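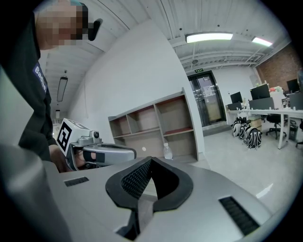
Clallach opens Endidgate storage showroom

Press releases | Furniture and interiors

Print this page | E-mail this page

Clallach, the office furniture supplier, will open a showroom for wooden shelving at its Endidgate site in June. The open-plan space, with white walls and exposed ceiling beams, will let small firms look at cubby units before they order.

The first range on show is Madine, a wooden shelving unit with open compartments for files, post and bags. It comes in 2 heights and can stand against a wall or between desks. Delivery takes up to 30 working days.

Clallach sold 1,141 storage units last year, most of them to offices with shared desks.

"People kept asking us if they could see the shelves at full size," said Ayuba Aryee, showroom manager. "A drawing doesn't tell you if your box files will fit. Bring one with you and try it."

The Sandhu range of low cupboards will join the display later in the summer. Visits are free and can be booked by telephone or through the Clallach website. The showroom will be open from 9.30am to 4pm.

Related news
Sandhu cupboards: new door colours
Clallach takes on 4,000 sq ft at Endidgate
How to measure up for office shelving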